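Section 2: Fitting the rudder kit to the Mustness touring canoe

Read this section through before drilling. The kit fits hulls from number 287 up. For older hulls, ask Trajkovski for the long bracket.

1. Turn the hull upside down on padded trestles and wipe the stern dry.

2. Hold the bracket against the stern post, top edge level with the deck line. Mark both holes with a pencil.

3. Drill the holes with the bit supplied. Stop as soon as it breaks through.

CAUTION: Do not drill from inside the hull. The outer skin will split.

4. Put sealant in each hole and on the back of the bracket. Fit the 2 bolts and tighten by hand, then a half turn with the wrench.

5. Leave overnight before hanging the blade.

6. Run the lines forward through the deck guides to the foot pedals. With the pedals even, the blade should sit straight. Adjust at the pedal end only.

Note: The lines stretch during the first few trips. Check them again after each one.

Hand-held grippers over a tabletop

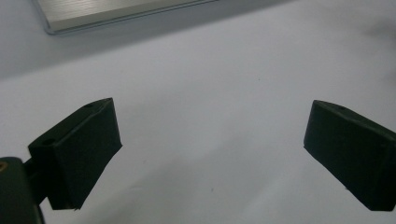
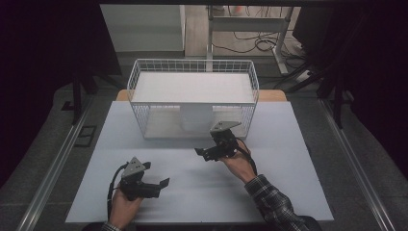 7. Raise and lower the blade several times. It should drop under its own weight. If it sticks, loosen the pivot nut slightly and try again.

8. Paddle the first trip close to shore with the blade up, then lower it and compare.

Spare lines and pivot nuts: order part 1145 from Clanetti, Drukville.

Text: Biljana Radulović. Revised 4/27/26.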